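# The Pot That Stays Out

*Some cookware is put away after dinner. Some of it has moved in for good.*
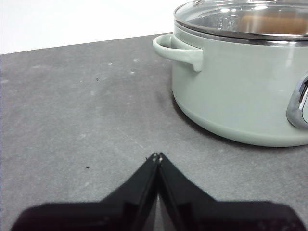

My old stockpot was aluminum, dented, and the color of a bus. It lived in the cabinet under the oven, behind the roasting pan, behind the other roasting pan, and every time I wanted soup I had to get down on my knees and drag it out with a noise that sent the cat upstairs. So I made less soup. I didn't connect these facts until the pot finally lost a handle last October and I went shopping for a new one.

Shopping for a pot in the current era means shopping for a color. The housewares department at Vamley, in Primton, has one whole wall of them, arranged like paint chips. There is a blue that wants to be by the sea. There is a cream that will be beige by spring. And there is green, the pale, slightly gray green that has crept across American kitchens the way avocado did in my parents' time, except that avocado shouted and this one clears its throat. I asked the clerk what it was called. She said "sage." I asked about the one beside it, which looked the same to me, and she said that was also sage, but from last year.

I came home with a green one. I'd like to report that I weighed the thickness of the base and the spread of the heat, and I did knock on the bottom with my knuckle, the way people kick tires. Mostly I bought it because I could picture it on the counter.

And the counter is where it has stayed. The first night I left it there because it was drying. The second night I left it there because I was going to use it again. By the end of the week I had stopped giving reasons and moved the toaster.

There's a school of thought, strongest among people who sell cabinets, that a counter should have nothing on it. I spent 252 dollars one winter on pullout shelves in pursuit of this. Gray stone-look counters are sold on the same promise, and I will say that the speckles are a mercy. They forgive crumbs. What they don't forgive is water, which dries into little pale smudges that you can only see in the morning, with your head tilted, when company is expected in ten minutes. An empty counter shows every one of them. A big pot, I've found, covers a good many.

The glass lid took more getting used to. I come from a family of solid lids, where checking on the stew was considered an act of weakness and was punished with a wooden spoon. With glass you can look all you want. In practice you can look for the first few minutes, and after that the lid fogs over and you're back to guessing, same as your grandmother, only now with a clear view of your own kitchen light. I still like it. A lidded pot of leftover squash soup looks like a plan. The same soup in a plastic tub looks like an obligation.

The handles matter more than I expected, too. The old pot had skinny wire ones that bit into your fingers on the trip from sink to stove. Loops you can get a whole potholder through are a real improvement, and if you cook for 8 at the holidays, as I foolishly do, you will think about them a lot.

Care is dull, so I'll be quick. Matte finishes hold on to grease, and a drip left on the outside overnight will still be there when you retire. I wipe mine while it's warm, with dish soap and a soft cloth. I don't use steel wool on it. I did once, on the blue frying pan, and the blue frying pan now belongs to the garage.

My neighbor across the street has a copper set from Szűcs hanging on hooks over her island. She polishes it on a schedule. Next door they own a Lindov the size of a washtub that has, as far as I know, only ever held ice and beer. I used to think of these as two kinds of showing off. Now that I have a pot of my own sitting out, where the mail carrier can see it through the window, I've decided they're both perfectly reasonable.

I've made soup three times this month. The toaster is on top of the refrigerator, and we're eating less toast.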